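Cuaderno del taller, junio. Puesto de recogida de vajilla

Entrada larga, aviso. Quien tenga prisa que salte a la lista de pendientes del final.

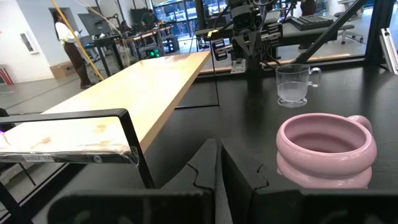

La pinza sobre la mesa negra, con la taza rosa y el vaso de asa transparente.

Empiezo por lo de la taza, que es lo que me ha tenido entretenida toda la mañana. La rosa tiene el cuerpo de anillos abombados y un asa bien gruesa, y yo pensaba que sería la fácil del lote, porque se ve desde cualquier sitio y ofrece mucho donde agarrar. Pues depende de por dónde se entre. Si los dedos bajan por el borde, con uno dentro y otro fuera, la toma sale limpia. Si entran por los lados, los anillos hacen que la taza se gire un poquito al cerrar y luego el asa acaba mirando hacia donde le parece. En la bandeja de la cantina de Wasitz eso importa, y mucho, porque las tazas van en fila y la persona que las coge después espera encontrar el asa a la derecha. He dejado la toma por el borde como preferente y la lateral como segunda opción.

Con el vaso transparente me queda más trabajo. Tiene pie ancho, paredes rectas y asa, y hoy lo he probado con líquido hasta la mitad más o menos, que es como llegan muchos de vuelta de las mesas. De 60 tomas con el vaso medio lleno salieron bien todas menos 7, y esas 7 fueron siempre lo mismo: el brazo arranca demasiado alegre y el líquido se mueve. Bajé la aceleración en el primer tramo y mejora, aunque el ciclo se alarga. Prefiero que se alargue, la verdad, a que alguien tenga que ir detrás con la bayeta (ya hablaremos de la bayeta, que tiene su miga).

A las once me llamó Latifa Hegazy desde Wasitz y estuvimos casi una hora al teléfono. Lleva el turno de mediodía en la cantina y es quien mejor conoce el recorrido de la vajilla, desde el carro hasta el tren de lavado. Le conté lo de las asas y se rió mucho, porque por lo visto las chicas nuevas pasan la primera semana peleándose con eso mismo. Me explicó que en un mediodía normal pasan por el carro 700 piezas, y que en la punta fuerte lo que las agota son los restos: vaciar vasos, apartar servilletas, mirar si hay una cucharilla dentro. Levantar tazas les cansa menos de lo que suponíamos. Esto me ha hecho pensar bastante, lo apunto con cariño y con algo de vergüenza, porque en la propuesta que mandó Fagerlund todo el ahorro está puesto en el levantar y del vaciar se habla en una línea.

Le pregunté también cómo lo ve el equipo. Hay de todo. Dos compañeras están encantadas con la idea de no pasarse el turno inclinadas sobre el carro, y otra le ha preguntado ya tres veces si en otoño seguirá teniendo las mismas horas. Latifa no supo qué contestarle y yo tampoco he sabido qué decirle a Latifa. Lo que tengo por escrito es que los puestos se mantienen y que una persona por turno pasa a supervisar la celda. Lo que no tengo por escrito es si esa persona cobra como supervisora o como hasta ahora. He escrito a Skalstead para que lo aclaren antes de la visita, y mientras no respondan os pido a todos que no prometáis nada en la cantina, ni para bien ni para mal.

Y la bayeta. Zineb Nasr, que pasó allí la jornada de observación, volvió con una página entera de notas sobre quién limpia cuando algo se derrama. Hoy lo hace la que está más cerca y se acabó, sin pensarlo. Con la celda en marcha hay que parar el brazo, esperar, limpiar y volver a arrancar, y en el esquema actual el rearranque lo hace solo quien tiene la llave. O sea, que un vaso volcado puede dejar el carro parado hasta que aparezca la llave. Zineb propone que rearranquen todas las personas formadas, con un registro sencillo, y a mí me parece lo sensato. Falta ver qué dice la evaluación de riesgos.

Del programa: Utalix sigue guardando el punto de suelta con la orientación de la pinza y no con la del asa. Lo he rodeado con una corrección fea en el script, comentada y con mi inicial. Por favor, no la borréis aunque duela a la vista.

Pendientes

Repetir el vaso con la aceleración nueva, 100 tomas seguidas, sin tocar nada entre medias.
Probar la taza rosa con el asa en contra de la pinza, que hoy no me ha dado tiempo.
Pedir a Latifa una caja de vajilla usada de verdad, con sus desconchones.
Zineb: pasar a limpio las notas de los derrames y mandarlas a Fagerlund.
Respuesta de Skalstead sobre la categoría del puesto. Insistir si no llega.
Cronometrar el vaciado a mano, si al equipo de la cantina le parece bien que estemos delante con el reloj. Preguntar primero.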